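Suqin Ding repairs small sailing boats at Ovesska, and she has worked there for 14 years. "People ask for new paint first," she told me. "I ask them to look at the keel bolts."

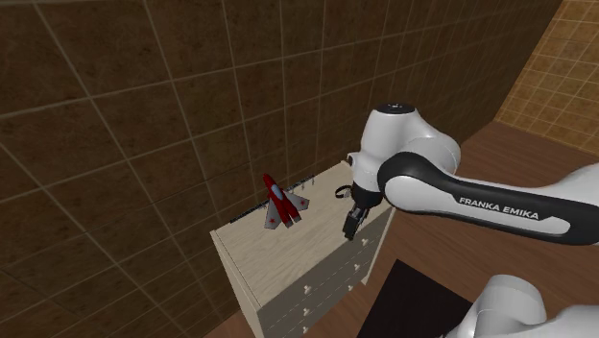 White chest of drawers against brown tiles

Her last big job cost the owner 2,000 euros, and most of it was for the rudder. "The bearing was finished. He felt it in his hand for two summers."
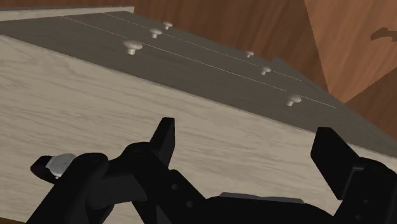 Heather Hoani would replace the bearing every four years, worn or not. Ding prefers to measure it first.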